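Guest washroom, Clalatberg - gallery

Home
Projects
Gallery
Contact

Posted 2025-01-09 by Suha Moussa

The guest washroom at Clalatberg is the smallest room we finished this winter. It sits at the end of the ground-floor passage and is used by visitors and by whoever is staying in the back bedroom. Abla Saliba drew the layout and I looked after the fittings and the day-to-day list. The owners wanted pale walls, dark metalwork and as little on show as possible.

The budget for fittings was 2000, including delivery. We spent 600 of that on the basin and tap together, and most of the rest went on the wall panels. The small items came out of what was left over from the Tristero job.

Click on a picture to see it larger.

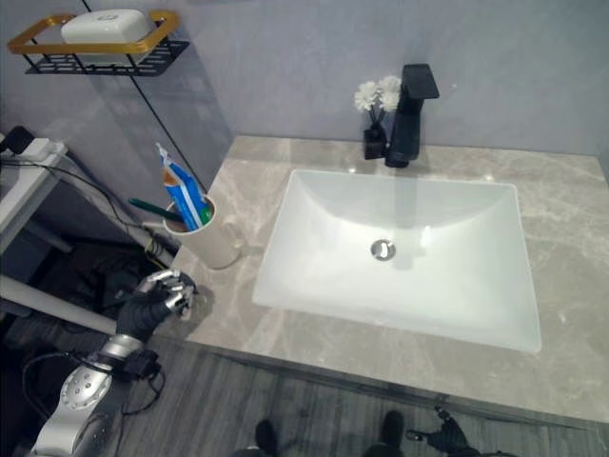
The basin, with the black single-lever tap behind it and the lidded soap dish up on the wall shelf.

The basin is a wide one for a room this size. Abla had first drawn a round bowl standing on top of the counter, but the owners had one of those in their last house and were tired of wiping behind it. An undermount basin has no rim on top, so water on the counter can be wiped straight in.

The flowers in the black vase are artificial. Real ones were tried in the passage and did not last. The toothbrush cup stays in the back corner of the counter, where it is out of the way of elbows, and the soap has its own place on the shelf - the owners asked for the front of the counter to be kept clear.

We looked at samples from Daher and Grestico before settling on the colour of the walls. Both had a good pale grey. The one we chose has some lavender in it, which shows more in daylight than it did on the sample card. Large panels were used to keep the number of joints down. They wipe clean with a damp cloth and washing-up liquid, and need nothing stronger.

The towel bar was the last thing to be decided. Abla wanted it in a dark finish to go with the tap, and we moved it twice on the drawing before everyone was happy with it. A hand towel folded over once is enough for the room. Bath towels are kept in the cupboard in the passage.

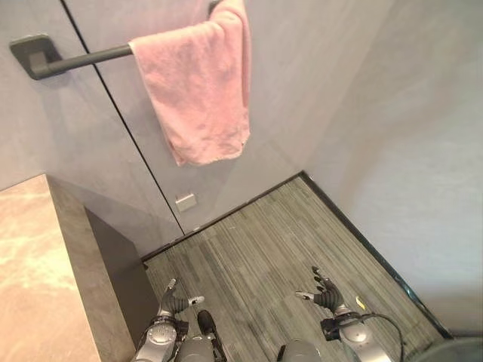
The pink towels came from the old house and have been washed a good many times. The owners have a stack of them and would like to use them up before buying new, so the grey ones on our original list have been taken off it. I think the pink does well enough against the walls.

For the floor we went with grey, with a fine line running through it. It was laid on the diagonal at Abla's suggestion - there was more waste in the cutting, and an extra pack had to be ordered at 212. The fitter was in the room for two days.

Still to do in January: a hook for the back of the door and a second coat on the passage side of the frame. The hook is on order and should take 18 days.

Next gallery: Clalatberg, back bedroom
Previous gallery: Tristero, kitchen and larder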